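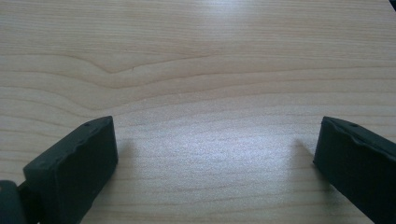 Fig. 4 – Light wood tabletop

Section 4: Setting up your applicant profile and job alerts

Okay, you've made your Flernik login (Section 3, go back if you skipped it, I'll wait) and now you want to get yourself in front of Halim Savings and the other employers that hire through it. Most of the emails I get are about this bit. I've done it from scratch two times now, once for myself when I was going for a teller job and once with my sister-in-law, so the steps below are in the order that worked for us.

Allow 15 minutes if you have your papers scanned already, and a good deal longer if you don't.

4.1 Before you log in

You'll want these in one folder on your computer:

- your résumé as a PDF
- a scan of your highest certificate or degree, both sides if there's printing on the back
- a head-and-shoulders photo
- names and phone numbers of two referees who know you've put them down!

Note: Flernik takes PDF and JPG only. Word files look like they've uploaded, you even get the little green tick, and then the employer can't open them.

4.2 Filling in the profile

1. Log in and click My Profile at the top right. On a phone it's hidden behind the three little lines.

2. Type your name exactly as it is on your ID, middle names and all. I left mine out the first time and had to email Support to get it fixed, and that took most of a week.

3. Pick your province or state first, then your town. If you do it the other way round the town box empties itself.

4. Under Education, start with your most recent and work backwards. There's a drop-down for your field of study and it's a bit of a mess – Accounting is under C for Commerce, and Labour Relations has its own heading near the bottom.

5. Under Work History, add every job from the last five years. Casual work counts. Volunteer work goes in its own box further down, and I'd fill that in too, especially if you've handled cash or run a front counter.

6. Click Save Section. You need to do this on every page, the big Save at the end only saves the last one (I know).

Caution: the page logs you out if you leave it alone too long and there's no warning. Anything you haven't saved is gone. I write my longer answers in a plain text file and paste them in.
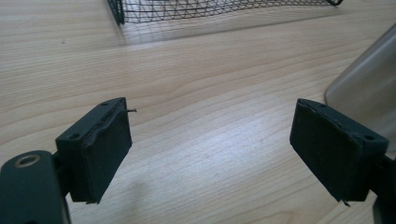
Fig. 5 – Pale wood grain under bright light

4.3 Turning on job alerts

1. Go to Alerts, then New Alert.

2. Give it a name you'll recognize in your inbox. Mine is just "bank jobs close to home".

3. Choose your categories. Don't tick the lot! I did, and woke up to 179 listings, including one for a marine diesel mechanic. For branch work you want Customer Service and Retail Banking. For head office jobs add Operations, and Human Resources if that's your thing.

4. Set the distance. It measures in a straight line from your postal code and pays no attention to lakes, so have a look at the map before you get excited about something.

5. Choose Daily or Weekly. I'd go Daily when a big intake is open and switch back to Weekly after.

6. Click Send Test. An email should come from Plesum, the company that handles the mail for Flernik. Check your junk folder if you don't see it, and add the address to your contacts.

4.4 Applying for a listing

I'll use the Halim trainee officer intake, seeing as that's the one most of you are writing to me about. It closes on 1st August and the posting number is 2789.

1. Type the posting number into the search box with nothing else, no hash sign and no spaces.

2. Read the whole listing, right down to the small print about shift hours. There's a section on relocation there that's easy to miss.

3. Click Apply With Profile. Your saved details drop into the form. Check every line anyway, because dates sometimes flip the day and the month.

4. Attach your cover letter. One page is plenty.

5. Tick the declaration, then click Submit once. It's slow. Clicking again gives you two applications, and the system will ask you to withdraw one of them before either is looked at.

6. Write down the confirmation code, or print the page.

Note: written tests for this intake are planned for September. The invitation comes by email, with no letter, so keep that address working.

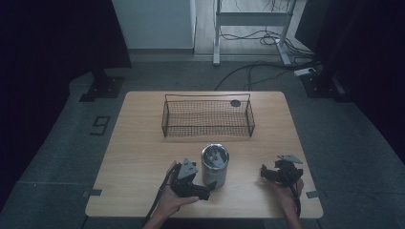 Photo: Wenceslao Tlapale

4.5 If something goes wrong

The photo won't upload – crop it closer to square and try again. If it still won't go, try a different browser. Mine only worked in the second one.

"Profile incomplete" but everything's filled in – open Referees and check that both phone numbers have an area code.

You're asked for a fee – stop. Neither Flernik nor Halim charges you to apply. There's a copycat page doing the rounds with almost the same colours, so look closely at the address before you type in anything personal.

You've changed your mind – go to My Applications, click the three dots beside the listing and choose Withdraw. You can apply again right up to the closing date.

Tests booked through Bradotura have a separate login, and that's covered in Section 5.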